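베드우드는 이런 곳이에요

안녕하세요, 베드우드(Bedwood)에서 데이터 쪽을 맡고 있는 마르고 르노예요. 회사 소개 페이지를 새로 써 달라는 부탁을 받았는데, 예전 글을 다시 읽어 보니 제가 봐도 좀 심심하더라고요. 혁신이라는 단어가 한 문단에 세 번 나오고, 정작 우리가 뭘 하는 사람들인지는 맨 아래까지 내려가야 나와요. 그래서 싹 지우고, 면접 보러 오신 분들이 커피 마시면서 제일 많이 물어보시는 이야기부터 쓰기로 했어요. 2월에 있었던 그 사고요.

그 전에 우리 일을 짧게 소개할게요. 베드우드는 침구와 천을 다루는 로봇의 동작 데이터를 모으고, 그걸로 학습시킨 제어 소프트웨어를 만들어요. 수건 펴기, 베갯잇 씌우기, 옷 개기, 시트 모서리 당기기 같은 것들이요. 천은 정말 골치 아픈 물건이에요. 컵은 어제 집은 대로 오늘도 집히는데, 천은 한 번 놓았다가 다시 잡으면 모양이 달라져 있거든요. 그래서 사람이 손에 그리퍼를 하나씩 쥐고 침대 앞에 서서 직접 동작을 보여 주고, 그 기록을 모아서 로봇을 가르쳐요.

소프트웨어는 두 가지예요. 트리스티츠(Tristitz)는 양손 기록을 모으고 맞추는 프로그램이고, 모게스(Moges)는 학습된 동작으로 양팔 로봇을 움직이는 쪽이에요. 이름은 둘 다 레오니다스가 지었는데 뜻을 물어보면 매번 대답이 달라요. 저는 이제 안 물어봐요.

2월에 있었던 일

파트너 숙박업체인 구데드홀름(Gudedholm)의 시험 객실에서 모게스를 돌리던 날이었어요. 오후 4시쯤이었고, 시험 동작은 간단했어요. 양팔로 천의 두 귀퉁이를 잡고, 들어 올리고, 반으로 접기. 연구실에서는 지겨울 만큼 돌려 본 동작이라 다들 긴장이 좀 풀려 있었어요(저도요. 그때 저는 간식 봉지를 뜯고 있었어요).

그런데 오른팔이 먼저 나가 버렸어요. 왼팔은 아직 천을 덜 잡았는데 오른팔이 당기기 시작하니까, 천이 팽팽해지면서 제어기가 저항을 느끼고 힘을 더 줬고, 왼쪽 손가락에서 천이 쑥 빠졌어요. 갑자기 저항이 사라진 오른팔이 바깥으로 휙 돌아서 침대 머리판을 세게 쳤고요. 머리판 모서리가 깨졌고 로봇 손가락 하나가 휘었어요. 다친 사람은 없었어요. 다만 샨티가 조금 전까지 머리판 옆에 서서 천을 정리하고 있었어요. 그 얘기를 하면 지금도 손바닥에 땀이 나요.

더 무서웠던 건 그다음이에요. 라밀이 비상 정지를 바로 눌렀는데 팔이 안 섰어요. 나중에 로그를 보니 버튼이 눌린 순간부터 팔이 멈출 때까지 800밀리초가 걸렸더라고요. 글로 읽으면 짧죠? 로봇 팔이 내 쪽으로 오고 있을 때의 800밀리초는 정말 길어요. 우리가 고객에게 약속한 정지 시간하고는 비교도 안 되게 긴 시간이었고요.

그날 저녁에 구데드홀름 담당자께 전화를 드렸고, 모게스가 깔린 모든 기계를 세웠어요. 원인을 모르는 상태에서 어디는 세우고 어디는 돌릴 수가 없었어요. 매출 생각은 솔직히 머릿속에 잠깐 스쳐 갔는데, 샨티 얼굴을 보니까 더 말할 것도 없었어요.

원인은 둘이었어요

처음에는 로봇 탓인 줄 알았어요. 모터, 감속기, 케이블, 순서대로 다 뜯어 봤는데 멀쩡했어요. 일주일을 그렇게 쓰고 나서야 라밀이 학습 데이터를 열어 보자고 했어요. 저는 기분이 좀 상했어요. 데이터는 제 담당이니까요. 그런데 열어 보니까 거기 있더라고요.

양손 그리퍼는 각자 자기 시계로 시간을 찍어요. 트리스티츠가 기록을 시작할 때 두 시계를 맞추는데, 업데이트 하나가 들어가면서 맞추는 시점이 녹화 시작 뒤로 밀려 있었어요. 그 결과 오른손 기록이 왼손보다 40밀리초 빠르게 저장됐어요. 영상으로 보면 눈에 안 띄어요. 천을 느슨하게 잡고 움직이는 동작이면 결과도 거의 비슷하고요. 하지만 양손으로 동시에 당기는 동작에서는 로봇이 그 차이를 그대로 배워요. 오른손이 먼저 당기는 게 정답이라고요. 거기에 현장의 뻣뻣한 천을 만나니까 제어기가 힘을 더하고, 그 뒤는 위에 쓴 대로예요.

비상 정지는 완전히 다른 문제였어요. 버튼 신호가 동작 계획 프로그램을 거쳐서 모터 쪽으로 가게 되어 있었거든요. 평소에는 금방 지나가는데, 그 순간에는 계획 프로그램이 꼬인 궤적을 다시 계산하느라 바빴어요. 정지 신호가 줄을 서서 기다린 거예요. 설계 검토 때 샨티가 지적했던 부분이고, 회의록에도 있어요. 다음 버전에서 고치자고 적어 놓고 다음 버전이 나오기 전에 현장에 나갔어요. 그 결정에는 제 이름도 들어 있어요.

데이터를 다시 찍은 이야기

문제가 된 기간의 양손 기록을 추려 보니 332건이었어요. 시간만 40밀리초 밀어서 살리자는 의견도 있었는데, 차이가 기록마다 똑같다는 보장이 없어서 전부 학습에서 뺐어요. 그중에 고객 납품에 꼭 필요한 동작이 161건이었고, 이건 처음부터 다시 찍었어요. 침대 앞에 서서, 그리퍼 두 개를 들고, 시작 신호에 맞춰 양쪽 손가락을 동시에 열었다 닫고, 그다음에야 천을 만지는 식으로요. 이 열고 닫는 동작을 우리끼리는 박수라고 불러요. 양쪽 기록에서 박수가 같은 시각에 있는지 보면 시계가 맞는지 바로 알 수 있어요.

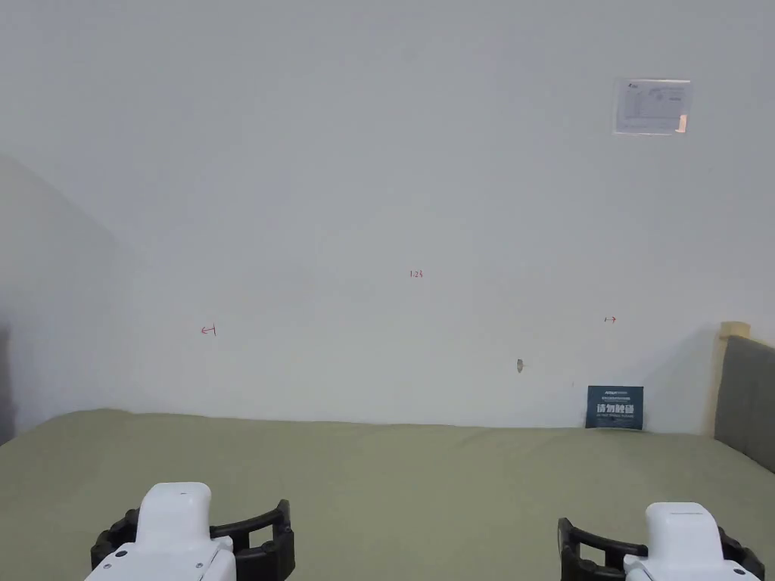 록사나 에체베리는 그럼 박수가 맞게 나왔어도 녹화 도중에 시계가 다시 벌어지면 어떻게 아느냐고 물었어요. 처음에만 확인하는 건 문 잠갔는지 나갈 때 한 번 보고 하루 종일 안심하는 거랑 같지 않으냐고요.

맞는 말이라 회의실이 조용해졌어요. 그래서 박수는 시작할 때와 끝날 때 두 번 치는 걸로 바뀌었어요. 끝 박수가 어긋나면 그 기록은 자동으로 격리 폴더로 가고, 사람이 사유를 적기 전에는 학습에 못 들어와요. 작업하는 분들은 처음에 귀찮아했어요. 저도 찍어 보니까 귀찮더라고요! 특히 천을 예쁘게 접어 놓고 마지막 박수를 까먹으면 진짜 속상해요. 그래도 손에 익으니까 안 치면 허전해요.

자세도 손봤어요. 예전에는 찍는 사람마다 시작 위치가 제각각이라, 문제가 생겨도 사람 버릇인지 기계 탓인지 구분이 잘 안 됐어요. 요즘은 벽에 빨간색으로 표시를 해 두고 작업해요. 거창한 장비는 아니고 펜이에요. 레오니다스가 레이저로 선을 쏘는 장치를 만들겠다고 했다가 견적을 보고 조용히 펜을 가져왔어요.

천을 잡기 전 점검도 길어졌어요. 순서는 이래요.

표시등부터 봐요. 켜져 있는지만 보고 지나가지 말고 색까지 확인하고 기록지에 적어요.

손잡이를 쥐고 빈 상태로 몇 번 여닫아요. 한쪽이 늦게 닫히는 느낌이 들면 그 자리에서 내려놓고 교체해요. 느낌이면 충분해요. 증거를 대라고 안 해요.

끈과 버클을 당겨 봐요. 장치가 손 안에서 조금만 돌아가도 기록된 손목 각도가 전부 틀어져요.

천을 올리고, 박수를 치고, 시작해요.

중간에 누가 말을 걸면 멈춰도 돼요. 멈춘 기록은 버리면 그만이에요. 예전에는 하루에 몇 건 찍었는지로 수당을 정했는데 그것도 없앴어요. 빨리 찍을수록 돈을 더 받는 구조에서 천천히 점검하라고 말하는 건 좀 뻔뻔하잖아요.

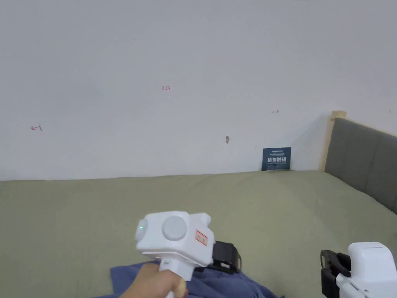
정지 버튼은 이제 이렇게 작동해요

비상 정지 회로는 통째로 다시 만들었어요. 버튼을 누르면 신호가 소프트웨어를 거치지 않고 모터 전원 쪽으로 바로 가요. 계획 프로그램이 계산을 하든 멈춰 있든 업데이트 중이든 상관이 없어요. 대신 급하게 서니까 잡고 있던 천을 떨어뜨릴 때가 있는데, 그건 주우면 돼요.

양팔이 서로 당기는 힘에도 상한을 걸었어요. 한쪽이 천을 놓치면 다른 쪽도 바로 힘을 빼요. 이 기능 때문에 두꺼운 이불 커버를 다룰 때 로봇이 중간에 포기하는 일이 늘었어요. 영업 쪽에서는 시연 때 민망하다고 하는데, 저는 민망한 시연이 훨씬 좋아요. 커버용으로 따로 조정한 설정은 아직 시험 중이고, 준비가 안 됐으니까 카탈로그에서도 내려 놨어요. 문의 주시는 분들께는 죄송해요.

그리고 출하 권한이 바뀌었어요. 안전 검토에서 열린 항목이 하나라도 있으면 샨티가 출하를 막을 수 있고, 대표도 저도 그걸 못 뒤집어요. 올해 벌써 두 번 막혔어요. 한 번은 케이블 커버 때문이었고, 한 번은 설명서에 정지 후 재시작 절차가 애매하게 적혀 있어서였어요. 두 번째 때는 제가 좀 투덜거렸어요. 샨티가 설명서를 저한테 주면서 그대로 해 보라고 하더라고요. 제가 틀리게 했어요. 그래서 다시 썼어요.

구데드홀름과는요

계속 같이 일하고 있어요. 머리판은 우리가 물어 드렸고, 로그와 분석 보고서도 통째로 드렸어요. 변호사는 요약본만 보내라고 했는데 요약본을 만들어 보니까 우리한테 유리한 얘기만 남더라고요. 보고서를 보내고 며칠 답이 없어서 계약이 끝났구나 했어요. 그런데 질문 목록이 왔어요. 아주 길고, 아주 꼼꼼했어요. 답을 쓰는 데 꼬박 이틀이 걸렸고, 그 과정에서 우리도 모르던 구멍을 하나 찾았어요. 로봇을 껐다 켜면 힘 상한 설정이 초기값으로 돌아가는 문제였는데, 지금은 고쳐졌어요.

시험 객실은 다시 열렸지만 조건이 붙었어요. 팔이 움직이는 동안에는 사람이 침대 옆에 설 수 없고, 천 정리는 전원을 내린 다음에만 해요. 예전에는 빨리빨리 하느라 대기 상태에서 손을 넣었거든요. 대기 상태는 꺼진 상태가 아니에요. 신입 교육 첫 시간에 이 말을 제일 먼저 해요.

우리 사람들

라밀 시손은 제어와 전장을 맡고 있어요. 정지 회로를 새로 그린 사람이고, 책상이 회사에서 제일 지저분해요. 그런데 납땜은 또 기가 막히게 깔끔해요.

레오니다스 자하로풀로스는 트리스티츠를 만들어요. 시계가 밀린 업데이트를 올린 장본인이기도 한데, 이 내용을 여기 써도 되느냐고 물었더니 꼭 쓰라고 했어요. 그 코드를 검토하고 승인한 건 저라는 것도 같이 써 달라고 제가 부탁받기 전에 먼저 적을게요. 네, 저예요.

록사나 에체베리는 수집 현장을 운영해요. 누가 언제 어떤 천으로 어떤 동작을 찍는지가 다 이분 머릿속과 일정표에 있어요. 아프면 회사가 섭니다. 그래서 요즘 일정표 쪽을 늘리고 있어요.

샨티 아칸다는 안전을 맡고 있고, 위에서 보신 대로 제일 무서운 분이에요(좋은 뜻으로요!).

저는 데이터 품질을 보고, 가끔 이렇게 글을 써요. 현장 인원이 모자라면 직접 그리퍼를 들기도 하고요.

수집 현장은 좁고 정신없어요. 침대와 그리퍼를 쓰는 쪽이 있고, 같은 공간 한편에는 모니터도 있고 케이블도 엉켜 있고 상자도 있어요. 손님 오시기 전에 치우자는 얘기는 매번 나와요. 그래도 우리는 여기서 천을 들었다 놓았다 하면서 하루를 보내요.

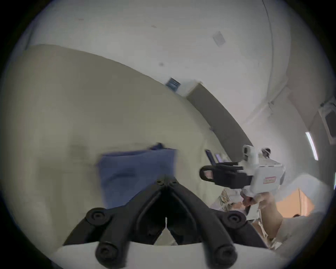
그리퍼에 달린 카메라로 본 작업 모습. 파란 천을 들어 올린 순간.

양손 작업을 그리퍼 시점으로 남기는 게 처음에는 좀 어지러워 보일 수 있어요. 화면 가장자리는 휘고, 천은 빨리 움직이면 흐릿해지고요. 흐릿한 기록을 어디까지 쓸지를 두고 요즘 저와 록사나가 한창 다투는 중이에요. 저는 손가락이 천에 닿는 순간만 또렷하면 쓰자는 쪽이고, 록사나는 그 순간이 제일 자주 흐려진다는 쪽이에요. 둘 다 맞아서 결론이 안 나요. 일단은 양쪽 기준으로 따로 학습을 돌려 보고 있어요.

문제를 발견하셨다면

우리 제품을 쓰시다가 이상한 점이 보이면 작은 거라도 알려 주세요. 팔이 평소보다 조금 먼저 움직인다, 손가락 닫히는 소리가 달라졌다, 이런 정도면 충분해요. 정지 버튼을 눌렀는데 조금이라도 늦게 선 것 같으면 전원을 내리고, 다시 켜지 말고 연락 주세요. 확인하러 갔는데 아무 문제가 없어도 출장비를 청구하지 않아요. 예전에는 청구했었는데, 그러니까 다들 참고 쓰시더라고요.

신고는 라밀과 샨티 두 사람에게 동시에 가고, 접수되면 기계 번호와 로그 구간을 여쭤볼 거예요. 로그 뽑는 방법은 제품 안쪽 안내 카드에 있어요. 카드가 없어졌으면 전화로 같이 해 드릴게요.

같이 일하고 싶으시다면

채용 공고는 따로 올라가는데, 공고가 없을 때도 편하게 메일 주세요. 로봇 경력이 없어도 괜찮아요. 수집 현장에는 세탁소에서 일하다 오신 분도 있고 봉제 공장에서 오신 분도 있어요. 천을 다루는 손은 그분들이 우리보다 훨씬 좋아요. 시트 귀퉁이를 어디쯤 잡아야 한 번에 펴지는지, 저는 여기 와서 그분들한테 배웠어요.

면접에서는 본인이 망친 일 하나를 이야기해 달라고 해요. 우리 것도 말씀드릴게요. 2월 이야기는 여기 다 써 버렸으니까 다른 걸로 준비해 놓을게요.

방문은 오후가 좋아요. 오전에는 박수 치느라 다들 손이 없거든요.

베드우드 데이터 품질 담당, 마르고 르노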